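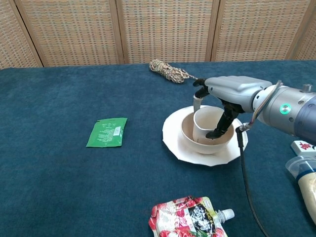

Fault report: loss of grip during table clearing
Team Tendlow, senior project
Keisha Mercado, 30 Apr 2025

1. What happened
The task was to lift a paper cup out of a bowl and set it down on the cloth. In trial 50 the hand closed on the cup, lifted it, and then opened with no command to do so. The cup fell and knocked the bowl sideways. The arm kept moving toward the drop point with nothing in the hand. I pressed the stop button. There was no injury and no damage to the arm.

The status light on the arm stayed green the whole time, so the operator had no warning. It only reports on the arm joints and knows nothing about the fingers.

2. Cause
The log showed 2 dropouts on the finger signal, both at the point where the wrist turns furthest. The thin wires loop out from the arm and come back to a bracket under the wrist. At full turn the loop was pulled tight and one connector backed partway out. Our hand controller, which we wrote in October, treated a lost signal as a zero, and zero means open.

I could repeat the fault by hand by turning the wrist past 83 degrees.

3. Changes
The loop was made longer and the connector now has a locking clip. Wrist turn is limited in software. On a lost signal the fingers hold their last position and the arm stops.

We ran another 50 trials after the changes and had no dropouts. The black cable hanging below the wrist still runs loose along the tabletop and needs a proper guide before the next group uses the Skiltau bench.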